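Ensaiar a preensão antes de comprar a garra

O Kelline é um pacote de simulação para tarefas de manipulação com garras paralelas de dois dedos. A Jorine, que o distribui, vende-o por subscrição anual a 1305 euros por posto, com suporte por correio eletrónico e acesso à biblioteca de tarefas. A versão avaliada nestas páginas é a de 7 de março de 2022, instalada num computador de secretária com placa gráfica de gama média.

O público-alvo é o integrador que precisa de validar uma sequência de recolha e deposição antes de reservar tempo numa célula real. O programa lê modelos de garra em formatos correntes, aplica-lhes um controlador de posição ou de força e regista cada tentativa num ficheiro de texto separado por tabulações. A instalação demora 35 minutos, quase todos gastos na transferência das texturas.

Biblioteca de tarefas

A subscrição dá acesso a 121 tarefas de bancada. Há encaixes, empilhamentos, aberturas de gaveta e várias deslocações de objetos delgados, que interessam a quem trabalha com ferramentas manuais ou material de laboratório. Cada tarefa é definida por um ficheiro de configuração com a pose inicial, o alvo, a tolerância e o limite de tempo. O formato é legível e pode ser editado em qualquer editor, embora a documentação dos campos opcionais esteja incompleta.

Detivemo-nos na tarefa da vareta, que pede ao braço que pegue numa peça comprida e a leve até um alvo circular de anéis vermelhos e brancos. A geometria é simples e a dificuldade está na orientação: a haste fica ligeiramente oblíqua em relação à garra, e um erro pequeno no ângulo de aproximação faz com que um dos dedos toque primeiro e a empurre. A vista superior serve para corrigir esse ângulo antes de fechar.
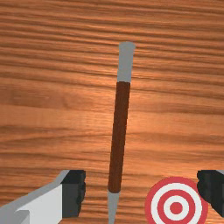 Modelo de contacto

O contacto entre as almofadas dos dedos e o objeto é calculado com atrito de Coulomb e uma rigidez ajustável. Com os valores de origem, os objetos cilíndricos rodam em torno do eixo de fecho mais do que seria de esperar numa almofada de borracha. Aumentar o atrito torsional resolve o problema em quase todos os casos – o parâmetro existe, mas está num submenu que o manual só refere no anexo.

Yuzuki Shimada, engenheira de aplicações na Sokol, usa o Kelline para preparar ensaios com peças de plástico. «Os valores de atrito têm de ser medidos na peça verdadeira. Quem aceita os de origem vai ter surpresas na célula», afirma. A recomendação coincide com a nossa experiência.

Aspeto visual e câmaras

A qualidade gráfica é desigual. As superfícies de mesa usam texturas detalhadas, com o veio da madeira bem definido e um reflexo suave de verniz; os corpos dos dedos ficam-se por faces planas com sombreado elementar. Para estudar trajetórias, isto é indiferente. Para treinar um detetor visual que depois tenha de funcionar com imagens reais, convém ativar a variação aleatória de luz e textura, disponível sem custo adicional.

A câmara pode ser fixada ao punho, à base ou a um ponto livre. Na vista do punho, parte do alvo sai facilmente do campo de visão durante a aproximação, e o operador deve prever uma segunda câmara se a deposição depender de imagem.

Resultados e limitações

Fizemos 90 tentativas da tarefa da vareta com o controlador de posição, alterando a pose inicial entre execuções. Os insucessos concentraram-se nas poses mais oblíquas, onde a peça escorregou durante a elevação. O registo identifica o instante da perda de contacto, o que facilita o diagnóstico, mas não guarda a força em cada almofada. Vilém Vávra, responsável técnico da Jorine, indica que essa função está prevista para agosto.

Ficou também por resolver a ligação ao Prusport, o módulo de exportação para controladores industriais. A trajetória é convertida corretamente, mas as velocidades chegam em unidades diferentes das declaradas no cabeçalho e têm de ser corrigidas à mão. A licença do módulo é vendida à parte e só pode ser ativada num posto de cada vez.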